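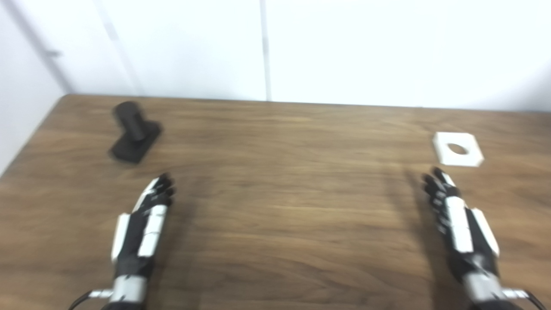 Wooden table against the white wall, Prerkthorpe.

The Ozoliņš paper mill at Prerkthorpe opens to visitors twice a year, once in May and once in summer. I missed the first date and went on 2023-07-23 with Fathima Wijesinghe, who binds books and wanted to see where her endpapers come from.

Parking is in the field behind the drying shed. Tickets are sold at the gate and you get a slip with a tour time on it. Ours was the second tour of the morning, led by Ruwan Ranasinghe. He has worked at the mill for 27 years, most of them in the beater room.

That room was the first stop. Cotton offcuts go into the beater with water and are worked into pulp over 6 hours. The machine was running while we were there, so Ranasinghe did most of his talking in the corridor. He said the water is the hard part. The mill draws from its own well, and after a wet spring the iron content goes up and whites come out slightly yellow. They keep those sheets back and sell them as seconds.

The vat room was next. Sandamali Bandara formed sheets for us on a two-person mold with Shafiq Khondokar at the other end. The motion is quick – dip, lift, one shake each way – and the sheet is set before you have worked out what they did. A good day for the pair is 285 sheets. Visitors could try a small mold afterward. Mine had a thick corner and a hole in it. 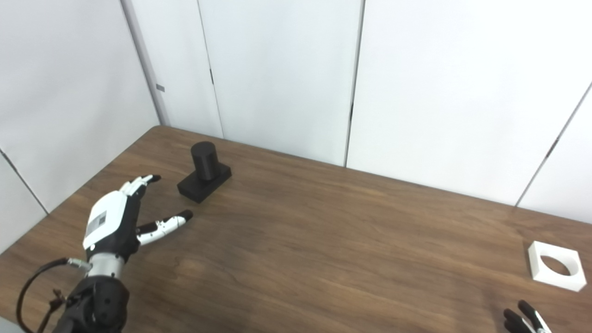

Drying takes place upstairs in the loft, where the sheets hang over ropes in groups. Shutters along both sides are opened or closed depending on the wind. It was warm up there and smelled of wet cotton. After drying, the paper is sized with gelatin, pressed again and left to rest before it goes to the sorting tables.

The shop sells full sheets, seconds and offcuts by weight. Fathima bought a stack of the heavy cream and asked about an order for the fall. The minimum for a custom color is 2000 sheets, which is far more than she can use, so she settled for a stock gray.

Lunch was soup and rolls in the yard. The line was long and the rolls had run out by one o'clock. The tour itself takes a little over an hour, and the loft stairs are steep, with a rail on one side only.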